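Search this site Search Go

VARNISH, AND OTHER WAYS TO LOSE A SPRING
Speaker notes, Thilini Samarakoon
Small Wooden Boat Evening, April 2021

Open slowly. People will still be finding chairs and somebody will be eating soup.

Good evening. I run the finishing side of a small yard called Trumden, which means that when a boat leaves us shiny, it was me, and when it leaves us late, it was also me. I was asked to speak for half an hour on brightwork. I said I could do it in one sentence, which is "paint it," and was told that wouldn't fill the slot.

(Pause. If they laugh, carry on. If they don't, carry on faster.)

Let me start with the boat that most of tonight comes from. Floder is a 16-foot daysailer with a varnished transom, varnished coamings, varnished rubrails, varnished thwarts, and a varnished tiller. Her owner loves varnish. Her owner doesn't apply varnish. I have noticed that these two things often travel together.

She came in with the transom gone gray along the bottom edge and peeling around the rudder fittings. The owner said it "just wanted a freshen up." I want you to write that phrase down. It means strip it to bare wood.

SECTION ONE: LOOKING BEFORE SANDING

Get down low with a flashlight and hold it nearly flat to the surface. Do this before you touch a sanding block. Anything lifting will show up as a pale patch, and the edges of the patch are always farther out than you hoped. Mark them with soft pencil or low-tack tape. I used to use chalk, and spent an afternoon getting chalk out of open grain, so now I use tape.

Then ask yourself whether what you're looking at is a worn surface or a failed one. Worn is dull, scratched, a bit tired, still stuck down. Worn gets a good wash, a sand, and two or three new coats. Failed has let go of the wood somewhere, and there's water in there having a lovely time. You can put all the coats you like over failed varnish. You'll have a thicker piece to peel off in August.

On Floder I tried to save the top half of the transom. I'm telling you this so that you know I'm as weak as anyone. I feathered the edge, stained the bare part, built it up, and ended with a transom in two colors, like a neapolitan with a flavor missing. Then I stripped the whole thing.

(Hand round the scraper. Get the scraper back. Last time I did not get the scraper back.)

SECTION TWO: STRIPPING

Heat gun and scraper for the thick stuff, if you have the patience and a fire extinguisher. Keep the gun moving. A scorch mark in a transom is there for good, and visitors will point at it. Chemical stripper for carved or awkward bits, neutralized the way the can tells you to. I know nobody here reads the can. Read the can.

Sharpen the scraper more than you think you need to. I stop every few minutes. My apprentice thinks this is a way of getting out of work, and he has a point, but the shavings come off clean and I don't spend the next day sanding out chatter.

Round the corners of the scraper blade with a file first. Square corners dig. Once you have dug a corner into a coaming you will see it every time you sit down in that boat for the rest of your life, and so will your spouse.

Sand with the grain. I am asked at every one of these talks whether you can go across the grain if you're careful. You can. It will look fine right up until the second coat goes on, at which point every scratch lights up like an airport.

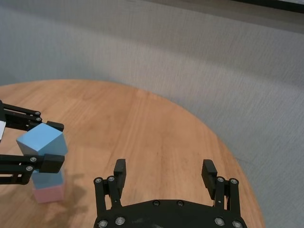
Round table, honey-orange finish. Check the grain and the small scuffs.

SECTION THREE: THE DUST PROBLEM

We built a tent for Floder inside the shed. Plastic sheet, battens, a great deal of staple gun. It cost $276 in materials, and the owner queried it on the bill. I offered to take it off and put the dust back on.

Sweep the day before. Wet the floor an hour before. Then leave the place alone. Do not sweep on the morning you varnish, because all you've done is lift the dirt off the floor and ask it to choose somewhere nicer to sit.

Take off your sweater. Wool and fleece are the enemy. I varnish in an old nylon raincoat, zipped to the neck, and look like someone waiting for a ferry. Hat too, if you have hair. If you don't have hair, this is your evening.

Tack cloth, lightly. If you press, it leaves wax behind, and the varnish will open up into little craters over it. I wipe with thinner on a lint-free rag first, let it flash off, then use the tack cloth as if I were dusting a sleeping cat.

Bugs: there will be one. There's always one, and it lands in the middle of the widest panel. Leave it. Let the coat dry, pick the thing out, sand the spot, and go again. If you go in after it wet, you'll have a bug, a fingerprint, and a hair from the brush you were using to get the bug.

SECTION FOUR: THE COATS

(Ask for a show of hands on who thins the first coat. Look disappointed either way.)

First coat well thinned, so it soaks in. I go half and half. Second coat less so. By the fourth I'm using it nearly straight, with a splash of thinner on a warm day to keep a wet edge. Pour what you need into a clean cup through a strainer and close the can. Never work out of the can. Whatever your brush picks up goes back in there and waits for you.

How many coats? Eight on new wood outdoors. Six if you're lying to yourself. On Floder I did nine, because the eighth had a run in it on the port side that I found with my sleeve.

Lay it on across, tip it off along. Work toward the wet edge and keep walking. Don't go back. The moment you see a missed spot two feet behind you, your whole body will want to turn around and fix it. Keep walking. A missed spot is a small sad thing that you can put right tomorrow. A dragged brush mark in half-set varnish is a day's sanding.

Early morning is best, once the damp has gone off and before the sun gets on it. Stop by early afternoon if you're outdoors. I have had a lovely coat at four o'clock, gone in for tea, and come out to find the dew had turned it the color of skim milk.

Brushes: buy one good one and be rude to anyone who borrows it. I have a badger brush that I store hanging in a jar, and a label on the jar that I can't read out in mixed company. Foam brushes are fine. I said it. I use foam on rubrails and have slept soundly.

SECTION FIVE: WHAT IT COSTS

This is the part owners should hear, and it's generally the part where owners go to the bar.

The transom and coamings on Floder came to 643 minutes of sanding alone, which I know only because the apprentice had a new watch. That doesn't count stripping, masking, taping, standing back, or sighing. The varnish itself is the cheap part. People spend weeks choosing between brands, asking me whether this one is tougher or that one is more amber, and then put it on over salt.

For comparison, we had another boat in the same month, Sundaram, with oiled trim. Her owner wipes her down twice a season and goes sailing. She looks all right. From the dock, with the sun behind her, she looks very good. I mention it without further comment.

And then Jometik, a launch, painted from end to end in a sort of oatmeal. Her entire brightwork is one flagstaff. The owner brings it to us every winter wrapped in a bath towel, we put two coats on it, and the bill is $348 a decade. I may have made up the decade. He's a very happy man.

SECTION SIX: KEEPING IT

Rinse off the salt with fresh water. Every time. Salt crystals sit there and you grind them in with the seat of your pants.

Put a cover on. A cover does more for varnish than I do. It's a sad thing to say in front of paying customers, but a cheap cover that goes on every night beats a beautiful one in a bag in the garage.

Touch up nicks the week you get them. Keep a small bottle of varnish aboard with a brush in the lid, like nail polish. Nail polish itself has been suggested to me from the floor before now. It does hold water out. It also sparkles.

Two fresh coats a year around here, more if she lives in full sun. If you miss one year you'll get away with it. If you miss two you'll be phoning me in March, and I'll be in the raincoat, and I won't hear it ring.

(Questions. There'll be one about epoxy under varnish. Answer: yes, it works, it lasts longer, and when it does let go you'll wish you had taken up golf. There'll be one about two-part finishes. Say we use them on cabin soles and tillers, then move on before the two men at the back start.)

(Scraper. Ask for the scraper.)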